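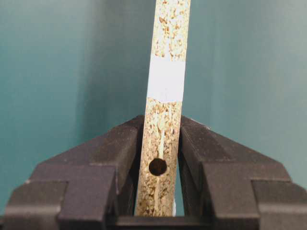

Photo: Heneck

Particleboard is sold by thickness and grade, and most buyers stop reading there. The figure that decides how a shelf behaves after one humid summer is thickness swell, the amount a board grows when it takes on water. It is seldom printed on the price tag.

The basic test is simple. A sample is cut, measured at fixed points, soaked in clean water and measured again. Tradine, a supplier of shelving blanks, ran 174 samples through its test room last July. One split at the saw and was thrown out, leaving 173 with usable readings. The samples were stored at 80 percent relative humidity before soaking, a harsher start than the usual dry conditioning.

Most of the swelling took place at the cut edges. A raw edge exposes the ends and gaps between chips, and water moves in along them. The faces are made of finer, more tightly pressed material and take up water more slowly. Swelling also breaks some of the glue bonds, so a board that dries out does not return to its first thickness.

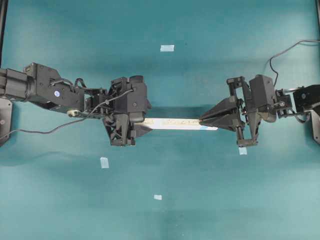 Materials & Methods

Edge sealing reduced the effect but did not remove it. Two coats of varnish did better than one, mainly at the corners, where the first coat tends to run thin. Screw holes drilled after sealing brought the problem back – each hole is a new raw edge.

For a closet or bookcase in a heated room, standard board is adequate. Under a sink, moisture-resistant grades are worth the extra cost, and every cut should be sealed before assembly, including the ones that face the wall.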